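Cuaderno del taller de conservación textil
Entrada del 26 de septiembre de 2023
Asunto: sustitución del hilo de costura en los fondos Grevoria

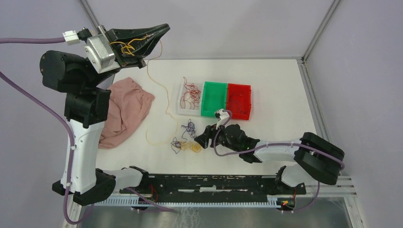 Según Hilde Michiels, el hilo de algodón empleado hasta ahora no debería volver a utilizarse en los soportes de los tapices pequeños, dado que la torsión se pierde al cabo de pocas pasadas y el cabo se deshilacha en el ojo de la aguja. Añade que el problema ya se observó en agosto y que entonces se atribuyó, en su opinión sin fundamento, a la humedad del almacén.

Se toma nota de la objeción y se incorpora al expediente. La revisión del parte de agosto confirma que la incidencia quedó registrada en dos piezas y que no se abrió ensayo alguno. Se corrige esa omisión con la presente entrada.

Materiales comparados

Se han cotejado el algodón mercerizado del proveedor Smits, que es el de uso corriente en este taller, y el hilo de poliéster de filamento continuo de Deretti. Queda pendiente la seda de dos cabos solicitada a Maltcombe, cuyo envío no ha llegado. El pedido se reclamó por escrito y la respuesta indica únicamente que la mercancía está preparada.

Para el ensayo se utilizó lino lavado sin apresto, del mismo rollo que sirvió para los soportes anteriores. Se cortaron 8 probetas para cada hilo, con el borde largo siguiendo la urdimbre, y se cosieron a punto de restauración con separación de 3 mm entre líneas. Todas las probetas fueron cosidas por la misma persona y con agujas nuevas del mismo número.

Observaciones durante la costura

El algodón de Smits trabaja bien al principio. A partir de la segunda línea aparecen pelusa y zonas planas, y en la cuarta conviene cambiar la hebra. Acortar la hebra retrasa el defecto, pero multiplica los remates, que en el reverso abultan más de lo admisible para piezas de exposición vertical. Encerar el hilo queda descartado por las normas internas: la cera retiene polvo y complica una retirada posterior.

El poliéster de Deretti no pierde torsión. Presenta, en cambio, dos inconvenientes. El primero es el brillo, perceptible con luz rasante incluso en el tono más apagado de la carta. El segundo afecta a la seguridad de la pieza: ante una tensión accidental, el hilo resiste y es el tejido original el que puede ceder. Se recuerda el criterio general del taller, según el cual el material añadido ha de ser siempre más débil que el original.

Hilde Michiels propone limitar el poliéster a la unión entre el soporte y la cinta de suspensión, donde no toca el tejido histórico. La propuesta parece razonable y se aplicará de forma provisional en la pieza 203, cuyo soporte debe rehacerse de todos modos. El forro viejo se conservará en el sobre de muestras, con la etiqueta original.

Color

La coincidencia de tono se comprobó con luz de día, junto a la ventana norte, y después bajo la iluminación de sala. El ocre del algodón vira hacia el verde con esta última. No se había advertido antes, posiblemente por haber elegido siempre el hilo en la mesa de costura. En adelante, la selección deberá anotarse con indicación de la luz empleada.

Ensayo de carga

Las probetas se colgarán en el armario de pruebas, con el peso repartido mediante una varilla cosida en la jareta inferior. La lectura se hará transcurridas 8 semanas. Se medirá el alargamiento en los dos bordes y en el centro, y se fotografiará el reverso de cada línea de costura. No debe abrirse el armario entre lecturas salvo para comprobar el termohigrógrafo.

Falta decidir si la seda, cuando se reciba, entra en esta misma serie o en otra aparte. Mezclar fechas de inicio obligaría a llevar dos calendarios en una sola ficha, y la experiencia con los adhesivos aconseja evitarlo. Se preferirá una serie separada, con lino del mismo rollo si queda suficiente. Conviene medir el resto del rollo antes de autorizar otros cortes.

Pendiente

Reclamar de nuevo a Maltcombe y pedir fecha de salida.
Corregir la ficha de agosto e incluir la remisión a esta entrada.
Reservar lino para la serie de seda.
Solicitar a Deretti una muestra de acabado mate, si existe en ese grosor.
Revisar los remates de la pieza 203 antes de coser la cinta de suspensión.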